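05/08/2019, door opening in simulation, Kostville bathroom

Ran the Hattar policy again with the new reward, 456 episodes. Success in 244. The January version reached only 104 with the same seeds, so the handle distance term stays in.
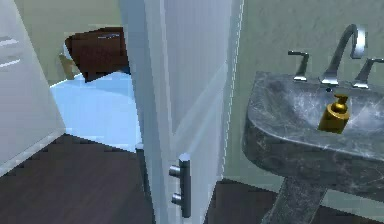 Remark from Kamedbridge by mail: you should also report how far the door swings, a success at ten degrees says little to us. I agree with this. Tomorrow I log the hinge angle at each step and repeat with 2 values of friction.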